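Forum Wohnen & Dekorieren > Tischdeko und Kerzen
Thema: Kerzenständer aus Messing, passen Teelichter dazu?

halina_k
26.01.2020
Guten Tag an alle. Ich habe vor kurzem zwei hohe Kerzenständer in Messingfarbe bekommen und möchte sie auf einen hellen Holztisch stellen. Stabkerzen mag ich nicht so sehr, weil sie bei mir immer schief stehen. Deshalb habe ich eine Packung weiße Teelichter gekauft. Nun bin ich unsicher, ob man die Teelichter oben hineinsetzt oder lieber daneben auf den Tisch stellt.

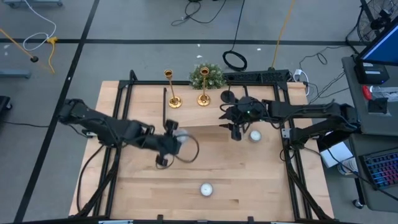

Mein Mann sagt, auf der Holzplatte darf kein Teelicht ohne Untersetzer brennen. Ich finde das übertrieben, aber es ist Massivholz und geölt, also frage ich lieber vorher. Außerdem suche ich etwas für die andere Seite vom Tisch, damit es nicht nur nach Kerzen aussieht.

Prodromos_D
Hallo Halina, dein Mann hat recht. Der Becher vom Teelicht wird unten ziemlich heiß. Ich habe auf meiner Kommode von Grikurard 6 helle Ringe, die gehen nicht mehr weg. Nimm kleine Glasteller.

baumgart_s
Das muss ich ein wenig bestreiten. Bei lackiertem Holz ja, bei geöltem kann man schleifen und neu ölen. Aber in den Kerzenständer würde ich die Teelichter nur setzen, wenn sie fest sitzen. Miss bitte den Becher innen. Wenn es wackelt, gibt es Einsätze aus Glas.

halina_k
Danke euch beiden. Ich werde heute Abend messen. Für die andere Seite denke ich jetzt an Übertöpfe mit Muster: einer in Rosa-Lavendel mit grauen Ranken, einer weiß mit dichten Blättern in Lila, und einer in Beige und Grau mit ganz feinem Muster.

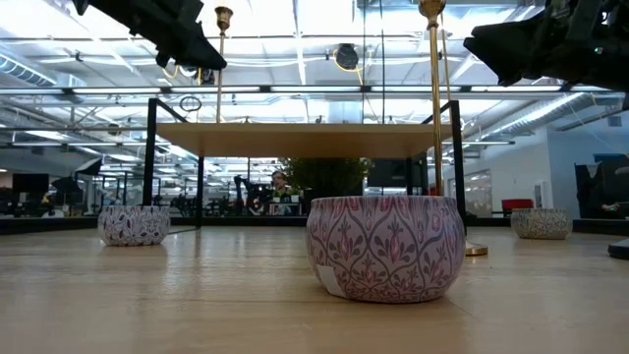

Alle drei zusammen sind mir vielleicht zu viel. Der rosa Topf gefällt mir am besten, aber neben Gold habe ich Angst, dass es kitschig wird.

Zofia.B
Rosa und Gold geht sehr gut! Ich würde den beigen weglassen, der wirkt neben den zwei anderen etwas müde.

Prodromos_D
Gerade den beigen würde ich behalten, Zofia. Die beiden anderen sind schon sehr bunt, das Auge braucht auch eine Pause.

baumgart_s
Vor dem Bepflanzen den Aufkleber entfernen, mit lauwarmem Wasser und etwas Speiseöl. Nicht kratzen, sonst leidet das Muster.

halina_k
Also gut, ich nehme Rosa und Beige auf den Tisch, und der weiße kommt ins Regal. Hinein pflanze ich wohl Efeu, er ist bei mir noch nie gestorben.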